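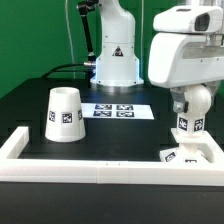 Report on the Visit to the Noton Paper Mill and the Mirnville Town Archive

Filed 23 Oct 2022

Purpose of the visit

The Hikmont Library Association arranged a one-day visit to Mirnville for members responsible for the care of local history collections. The program covered the making of repair paper at the Noton mill and the storage of bound records at the town archive. Eighteen members attended. The visit had first been planned for August and was moved at the request of the mill, which closes its vat room during the warmest weeks.

The Noton mill

Members were received in the former rag loft and given a short history of the site. Paper has been made at Noton since 1770, with one long break when the building served as a grain store. The present owners produce writing paper in small runs and, for the past several years, a thin repair paper for libraries.

The group was then taken through the vat room, the pressing floor and the drying loft. The mill staff demonstrated the forming of a sheet by hand, and members were invited to try the work for themselves. Most of the sheets made by our party were uneven at one corner, a fault the staff attributed to lifting the mold too quickly. Finished sheets are pressed between felts, hung for two days and sorted against a north window.

Questions from the group dealt mainly with sizing and with the color of the repair paper, which is offered in three shades. Several members reported that the middle shade is too yellow for use with nineteenth-century newspapers. The mill has agreed to send samples of a grayer sheet once the next run is complete. Orders are accepted by the ream only, and smaller libraries may wish to share an order through the Association office.

Lunch was served at the Kong Tea Room on Mill Street. The cost was included in the visit fee.

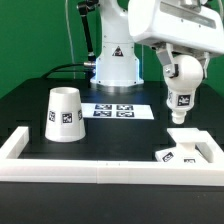
The Mirnville Town Archive holds the council minutes, the rate books and a large collection of shop ledgers, and its reading room was reopened after repairs to the roof. The afternoon session there dealt with labeling, a subject on which member libraries differ widely. Archive staff advised that a warning mark should sit where the hand or eye will go first, much as the small black-edged triangle is set on the front of the white column shown here, and that the same mark should be used on every box with loose boards or red rot. At present the archive ties a paper tag to the spine side of each fragile volume. Adhesive labels are used on boxes and never on bindings.

Members were also shown the map store. Large plans are kept flat in shallow drawers, with a sheet of plain tissue between each. Rolled plans are being flattened as time allows, and the work is nearly half finished.

Matters for members

Libraries wishing to receive the repair paper samples should write to the Association office with a delivery address. The archive's labeling guide may be copied for internal use.

The Association thanks the Noton mill and the Mirnville Town Archive for their hospitality. Travel claims should be submitted on the usual form, with receipts attached.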